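Notes du cours 6 - Perspective, carrelage et point de fuite

Module « Dessin d'observation », atelier Vincze. Ces notes complètent la séance, elles ne remplacent pas les exercices. Apportez une règle de 40 cm, un crayon HB, et le carnet quadrillé.

On commence par le sol. Depuis longtemps les peintres s'exercent sur le pavement, parce que le carré régulier est la forme la plus honnête pour contrôler si l'espace est juste. Quand on regarde un quadrillage en biais, les carrés proches sont grands, les carrés lointains se resserrent, et les lignes qui étaient parallèles ne le restent plus.

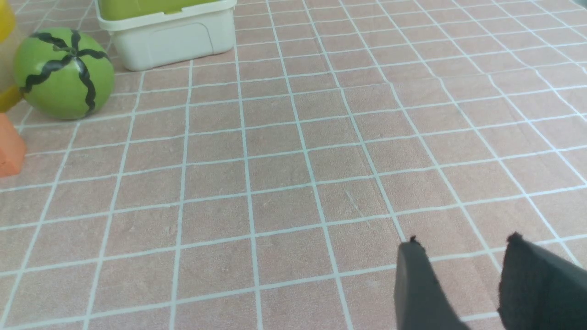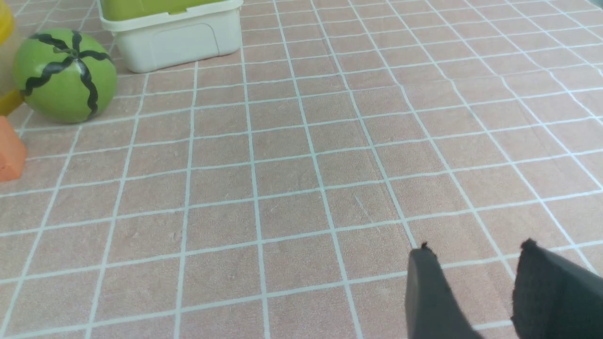

Győző Orbán objecte que les élèves apprennent trop vite la règle et qu'ensuite ils ne regardent plus : ils placent un point de fuite au milieu de la feuille, par habitude, même quand le sol devant eux part clairement sur le côté. Il propose de dessiner d'abord sans aucune construction, à l'œil, pendant toute une séance, et de chercher le point de fuite seulement après, sur le dessin terminé. Je trouve la remarque juste en partie. Dans notre groupe nous ferons les deux, mais l'exercice à l'œil vient en premier.

## 1. Vocabulaire

**Ligne d'horizon.** C'est la hauteur de l'œil du dessinateur. Elle peut se trouver hors de la feuille, surtout si l'on regarde vers le bas. Beaucoup d'étudiants la confondent avec la limite du mur et du sol, ou avec le bord d'une table. Ce sont des choses différentes.

**Point de fuite.** Le point vers lequel se dirigent, dans le dessin, toutes les droites qui sont parallèles entre elles dans la réalité et qui s'éloignent de nous. Une famille de parallèles, un point. Un carrelage vu de biais possède donc deux points de fuite principaux, et encore d'autres pour les diagonales.

**Point de distance.** Point placé sur l'horizon, à un écart du point principal égal à la distance entre l'œil et le tableau. Il sert pour les diagonales à 45 degrés, et par elles on trouve la profondeur de chaque rangée.

**Raccourci.** La diminution apparente d'une longueur qui s'éloigne. Elle n'est pas régulière : entre la première et la deuxième rangée la différence est forte, entre les rangées du fond elle devient presque invisible.

## 2. L'erreur des deux tiers

Avant la méthode géométrique, certains ateliers employaient une recette simple. On donnait à chaque rangée de dalles les deux tiers de la hauteur de la rangée précédente. Alberti, dans son traité sur la peinture, critique ce procédé. Le résultat semble acceptable sur trois ou quatre rangées, puis il se dérègle.

Pour vérifier, on trace une diagonale. Dans un carrelage bien construit, une seule droite traverse les coins opposés de toutes les dalles, du premier plan jusqu'au fond. Avec la recette des deux tiers, cette droite se casse et devient une courbe. Retenez ce contrôle, il prend dix secondes et il sert toute la vie.

## 3. Construction pas à pas (un point de fuite)

1. Tracer la base du sol et la diviser en parties égales. Pour nous : six parties.
2. Tracer l'horizon, assez haut, et y placer le point principal P.
3. Relier chaque division de la base à P.
4. Placer le point de distance D sur l'horizon, à droite ou à gauche, en dehors du dessin si possible.
5. Relier D au coin opposé de la base.
6. À chaque croisement de cette droite avec les lignes qui vont à P, tirer une horizontale.
7. Contrôler avec une deuxième diagonale, dans l'autre sens.

Si D est trop près de P, les premières dalles paraissent étirées et le sol semble monter comme une pente. C'est une déformation correcte du point de vue de la géométrie, mais l'œil l'accepte mal. Éloignez D, et recommencez sur une autre feuille - ne gommez pas, nous allons comparer.

## 4. Quand le sol part de côté

Deux points de fuite, un à gauche et un à droite, tous les deux sur la même ligne d'horizon. En pratique, l'un des deux tombe presque toujours loin de la feuille. Trois solutions possibles :

- coller des bandes de papier pour agrandir le plan de travail ;
- fixer un fil avec une punaise sur la table, au point de fuite, et le tendre pour guider la règle ;
- diviser les deux bords verticaux de la feuille en proportions égales, puis relier les divisions.

La troisième est la plus propre. Elle demande un peu de calcul au début et ensuite elle va vite. Le fil est plus agréable, il fait comprendre avec la main ce que l'on fait.

## 5. Regard vers le bas

Dès que l'axe du regard n'est plus horizontal, les verticales convergent aussi. Pour un sol seul cela ne se remarque guère, car il n'y a pas de verticale à dessiner. Mais ajoutez une chaise, un pied de table, une bouteille, et la question arrive immédiatement. Pour le moment nous gardons les verticales droites. La perspective à trois points est traitée en séance 7.

## 6. Exemples à regarder

L'*Annonciation* d'Ambrogio Lorenzetti (Sienne, 1344) est souvent citée, car les lignes du pavement s'y dirigent vers un même point. Les rangées, par contre, ne suivent pas encore la construction que nous avons vue. Observez d'abord seulement le sol, en cachant les figures avec une feuille.

Regardez ensuite un intérieur hollandais du XVIIe siècle, par exemple de Pieter de Hooch. Posez un calque sur la reproduction et prolongez les joints du carrelage. Notez où se trouve l'horizon par rapport aux têtes des personnages : plus haut, plus bas, au même niveau ? Le peintre était-il assis ou debout ?

## 7. Travail à rendre

À remettre lundi 15 mai, au début de la séance.

- **Planche A.** Un sol dessiné à l'œil, sans règle, d'après nature. Cuisine, couloir, salle de bains, trottoir dallé, ce que vous avez.
- **Planche B.** Le même sol, même place, construit à la règle avec un ou deux points de fuite.
- **Planche C.** Un calque posé sur la planche A, avec les joints prolongés jusqu'à l'endroit où ils se rencontrent - ou ne se rencontrent pas.

Format A3, crayon seulement. Les traits de construction restent visibles. Écrivez au dos la hauteur de votre œil en centimètres et la distance jusqu'à la première rangée de dalles.

La planche A n'est pas notée pour sa justesse. Une planche A trop parfaite, avec des traces de règle effacées, sera rendue à son auteur.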